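From the Brultisach lab newsletter
8 January 2021

The cloth report

Readers who skipped the last newsletter may want to know that the folding project is still going and that it has not yet folded anything you would put in a drawer. What it has done is collect examples. We are at 347 recorded episodes as of this week, which sounds like a lot until you learn that Luana Rangel went through them with a red pen and left us 194.

Her reasons for cutting are kept in a shared sheet and make lively reading. "Operator sneezed" appears twice. "Cloth already folded, why" appears once. The largest group by far is "hesitation," meaning the person steering the arm stopped to think in midair. People do this all the time and look thoughtful doing it. The model copies it faithfully and looks broken. So the house rule is now to do your thinking before you press record, and if you change your mind halfway, finish badly and throw it out afterward.

Jailson Pimentel has been steering most of the good ones. He claims the trick is to be slightly bored. Pascal Teuber, who is never bored, has contributed 18 episodes in which the arm attacks the cloth from directly overhead like a gull going for a sandwich. We kept them. Elvia Arriaga argued that the model ought to see more than one way of going about it, and the gull approach does work more often than anyone wanted it to.

The bigger argument this month was over how an episode should start. In the early batches we laid the cloth out flat in the middle of the table every time, squared up to the edges, because we are tidy people. The first trained version could then deal with a flat cloth in the middle of the table and was helpless before anything else. Move the cloth a hand's width and it would close its fingers very carefully on air. We called this version Trultby, after nothing in particular, and it has been retired with honors.

Since then the cloth gets bunched up and dropped, and it stays where it lands. Far side, near side, up by the edge, whatever. The arm starts from a different pose each time as well, open and empty, so the wrist camera gets plenty of practice at looking at the wrong thing. 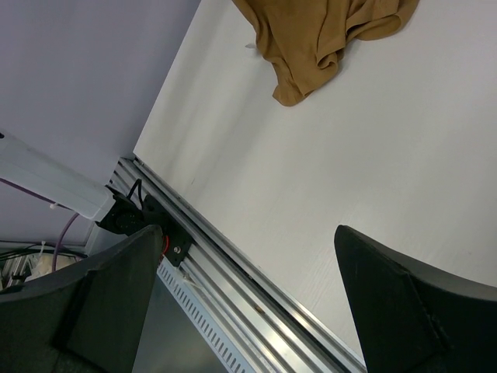

Vesela Begović wants the share of awkward starts to go up again before the next training run, and she is probably right, although she is not the one who has to drive all the way over there 174 times. Her other request is that we stop smoothing the cloth between episodes out of habit. Three of us were caught at it on the same afternoon.

Still open: whether failed grabs that get corrected should count as good examples. Luana says yes if the second try comes quickly. Jailson says yes if they are his. We will try training with and without them and report back, and the loser buys lunch.

Steering slots are listed on the sheet by the door. No experience needed, and mild boredom is an advantage. Please put your initials on your episodes so Luana knows whom to blame.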